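Station check, hand-held gripper bay, Jancombe site
Completed by: Ayantu Assefa
Countersigned: Sándor Kocsis
Month: September
Reason for check: follow-up to fault 643 (left gripper closing by itself under light load)

Status is one of OK, ACTION or STOP. Anything marked STOP means the station stays off until it is signed again. Comments are mine unless they have SK after them.

## 1. Background to the fault

The operator was lifting a flat item when the left gripper closed without the trigger being pulled. It shut on the side of the operator's index finger. Skin not broken, a red mark, entered in the accident book at 14:20. The log shows the close command arriving with no matching trigger signal, then 506 ms later a second one. The station was stopped at the wall switch.

Zetov drive boards had been fitted to three pairs the week before. The pair involved was one of the three.

## 2. Operator and working position 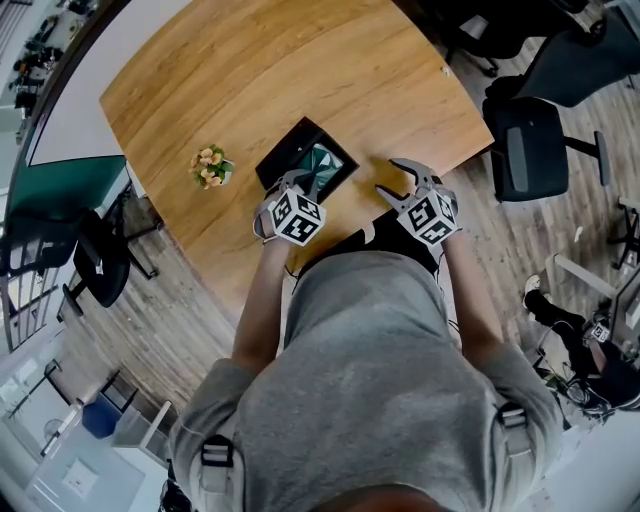 *Photo: Jancombe site records*

- [x] **Straps fastened and not twisted** - OK. Both buckles to be done up before the grippers are picked up.
- [x] **Sleeves clear of the fingers** - OK. Long sleeves are allowed if the cuff stays behind the grip. Loose cuffs to be turned back.
- [x] **Markers firmly fixed** - OK. Pushed each cube by hand, no play.
- [ ] **Cable run from operator to floor** - ACTION. A cable should not hang where a knee or a chair arm can catch it. Clips ordered from Villanueva.
- [ ] **Chairs clear of the working side** - ACTION. Chairs get pushed back in between sessions and the castors go over the cables. Move them before power on, every time.
- [x] **Table surface dry and steady** - OK. Checked by leaning on each corner.

The flat black frame is the test item for grasping near an edge. It has a glossy panel, so check it for chips at the start of the day. Plants are fine on the table but not within reach of an open gripper. SK: I would sooner they went altogether.

## 3. Grippers

- [x] **Housing, cracks or gaps** - OK on all pairs.
- [x] **Finger pads seated** - OK. One pad on the spare pair was lifting at the corner. Replaced.
- [x] **Vent grille free of dust** - OK after cleaning. Brush only, no air line.
- [ ] **Trigger returns fully when released** - ACTION. Left trigger on the faulty pair is slow to come back. Does not explain the fault, but it needs a new spring.
- [ ] **No movement with trigger at rest, 200 cycles of power on and off** - STOP. Two unwanted closes on the faulty pair, at cycles 31 and 118. None on the other two pairs with the same board.
- [x] **Closing force within limit** - OK. Measured at the pad tips, three readings each.
- [ ] **Cable strain relief** - STOP on the faulty pair. The outer sheath has pulled out of the gland and the signal wire can be moved with a fingernail. Moving it made the gripper twitch.

The last line is the likely cause. With the gland loose, the signal wire can touch the supply when the cable is pulled downwards, and the board reads that as a close. SK: agreed, but I want the board changed as well before it goes back in use.

## 4. Floor area and other people

- [x] **Walkway open end to end** - OK.
- [ ] **Distance between two operators** - ACTION. The rule is an arm's length with the gripper held out. In practice people drift closer when they work on the same table.

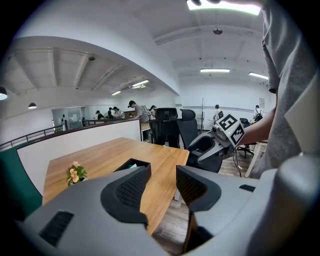
- [ ] **People not working kept back from the tables** - ACTION. Groups gather to talk near the stations when it is busy. Neklow's own procedure asks for a floor line and we have not put one down yet.
- [x] **Lighting** - OK. All working, no flicker.
- [ ] **Wall switch marked and reachable** - ACTION. It is reachable but the label has faded. The operator found it because she already knew where it was.
- [x] **First aid box** - OK. Plasters topped up.

## 5. Actions

| No. | Action | Who | Before restart? |
|---|---|---|---|
| 1 | Replace cable and gland, faulty pair | SK | Yes |
| 2 | Replace drive board, faulty pair | SK | Yes |
| 3 | New trigger spring | SK | Yes |
| 4 | Pull test on glands, all pairs | AA | Yes |
| 5 | Repeat power test, 2000 cycles | AA | Yes |
| 6 | Cable clips on straps | AA | No |
| 7 | New label for wall switch | AA | Yes |
| 8 | Floor line | Site office | No |

## 6. Result

Faulty pair: STOP. Tagged and locked in the parts cupboard, key with Sándor.

Other pairs: may be used once item 4 is done and the switch label is up. Operators to report any twitch or slow opening straight away - even if it only happens once - and to put the pair down with the fingers pointing away from them.

Item 5 to be run overnight with nothing in the fingers and the results added to this sheet.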